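Suche im Forum Suchbegriff eingeben Los

Terrazzo-Tapete in der kleinen Küche – Kleister oder doch Vlies?

halyna_v
Guten Abend an alle. Ich bin neu in diesem Forum und bitte um Geduld mit meinem Deutsch. Wir haben in Grulville eine Wohnung gemietet, die Küche hat 7 Quadratmeter. Ich möchte drei Wände mit einem Terrazzo-Muster tapezieren. Der Verkäufer bei Flevia hat mir Vliestapete empfohlen, meine Schwester sagt, Papier ist billiger und hält genauso lange. Der Putz ist alt und an zwei Stellen sandig. Was würden Sie nehmen?

Kedow
Vlies, ganz klar. Kleister auf die Wand, Bahn trocken einlegen, fertig. Sandige Stellen vorher mit Tiefgrund streichen und einen Tag warten.

damian_salinas
Ich widerspreche ein wenig. Ich habe beides gemacht, und bei einem großen Muster ist das Papier nicht schlechter, wenn man die Weichzeit einhält. Viel wichtiger ist der Rapport. Bei meiner Tapete waren es 52 cm, und ich habe zu wenig gekauft, darum musste ich im Oktober eine Rolle nachbestellen, die aus einer anderen Charge kam. Den Unterschied sieht man bis heute neben der Tür.
Zum Muster selbst: Senfgelb und Rosa kann man bei den Möbeln gut wieder aufnehmen.
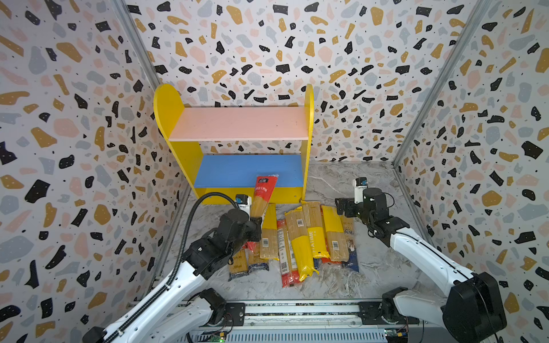

Gelbes Regal mit rosa und blauem Boden vor Terrazzo-Muster

So wird die Wand nicht zu unruhig, finde ich.

Steyn
Für mich wäre das zu viel. Muster an drei Wänden und dann noch bunte Möbel, in einer kleinen Küche bekommt man Kopfschmerzen. Eine Wand tapezieren, die anderen weiß lassen. Und hinter dem Herd sowieso keine Tapete!

halyna_v
Danke für die vielen Antworten. Hinter dem Herd sind Fliesen, das habe ich vergessen zu schreiben. Über eine einzelne Wand habe ich auch nachgedacht, aber der Raum hat so viele Ecken, dass man nicht weiß, wo man aufhören soll. Ich habe 300 Euro für alles zusammen, also auch für Grundierung und Werkzeug.

damian_salinas
Das müsste reichen, wenn Sie selbst kleben. Bitte beginnen Sie nicht in der Ecke, sondern mit einer Lotlinie neben dem Fenster. Die Ecken in alten Häusern sind fast nie gerade. In der Ecke schneide ich die Bahn so, dass sie einen Zentimeter auf die nächste Wand geht, und dort setze ich neu mit dem Lot an.

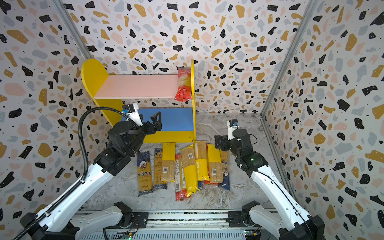
Noch eine Sache zu den Möbeln: Schrauben Sie in den ersten 14 Tagen nichts durch die neue Tapete. Ich war zu ungeduldig und habe mir eine Bahn am Dübelloch eingerissen.

Kedow
14 Tage ist übertrieben. Bei Vlies bohre ich nach zwei Tagen, vorher mit dem Cutter ein kleines Kreuz schneiden. Noch nie etwas gerissen.

Steyn
Kommt auf den Putz an. Bei sandigem würde ich eher auf Damián hören. Und den Tiefgrund nicht zu dick auftragen, sonst glänzt er und der Kleister hält nicht.

halyna_v
Dann wird es Vlies, und ich fange am Fenster an. Muss man bei Terrazzo wirklich auf den Rapport achten? Auf der Rolle sehe ich gar kein Zeichen dafür.

Kedow
Symbol auf dem Einleger ansehen. Gerader Pfeil mit Kreis heißt ansatzfrei.

Kontakt | © 2018 | Nach oben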